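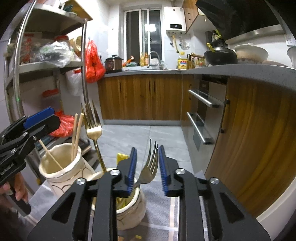 Gripper drops utensils after a while, force reading looks fine

pelican_dz
Posted 7:42 pm
We are setting up a Sudora arm for utensil sorting with a two-finger gripper, blue ribbed pads. It picks from a mug and places in a tray. For the first half hour it does fine. Then it starts letting go early, always on the lift. The controller says the grip is closed and the force is inside limits. No error in the log. Last night a fork came down outside the guarded area and landed next to my foot. Has anyone seen this?

tbarrow
Posted 7:58 pm
Worn pads. Swap them and see. The ribs polish smooth long before they look worn out, and ours were done at 2,000 cycles.

pelican_dz
Posted 8:05 pm
Pads are new. I swapped them after the first drop and it came back the same evening.

kettle_and_co
Posted 8:31 pm
Then check the pivot screws on the linkage. We had a Derov gripper where one screw backed out a little every time it warmed up. The motor reached its closed position so the controller was happy, but the finger on that side had play and the pad sat at an angle. Took us 10 days to find it. Put a paint mark across each screw head and look again after an hour of running.

tbarrow
Posted 8:40 pm
I doubt it. A loose screw would give you bad picks from the start, and he gets a clean half hour.

kettle_and_co
Posted 8:52 pm
Ours didn't. Cold it held, warm it let go. Try it before you rule it out.

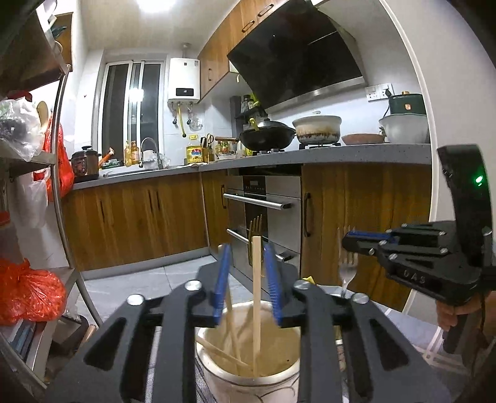
mossgate
Posted 9:16 pm
Early release on the lift can also come from the part touching something on the way out, and the force reading won't show that if it only samples at close. Thin round things are the worst for it. A chopstick standing upright between the two pads, with others leaning across the holder beside it, has plenty to catch on as it comes up. Slow the first 50 mm of the lift and log force the whole way. If you see a spike before the drop, it's contact.

pelican_dz
Posted 9:30 pm
I sample at close only, so that could be hiding it. Will change it tomorrow. I use the Clultular driver, if that matters.

tbarrow
Posted 9:37 pm
It matters. The hold current on that one steps down after a timeout unless you turn it off. Look for the idle setting.

stojanovic_fan
Posted 9:44 pm
Different point. A fork landed outside the guard and you ran it again? Whatever the cause, stop running it with people that close. Stojanović cells have a full screen on the operator side for this reason.

pelican_dz
Posted 9:51 pm
Fair. It's off now and I'm moving the guard out before the next run.

pelican_dz
Posted 6:20 pm
Paint marks on. One screw had turned after an hour. Tightened it with thread locker and got two drops in the evening instead of 10. Force log shows a spike on one of them and nothing on the other. Idle setting is next.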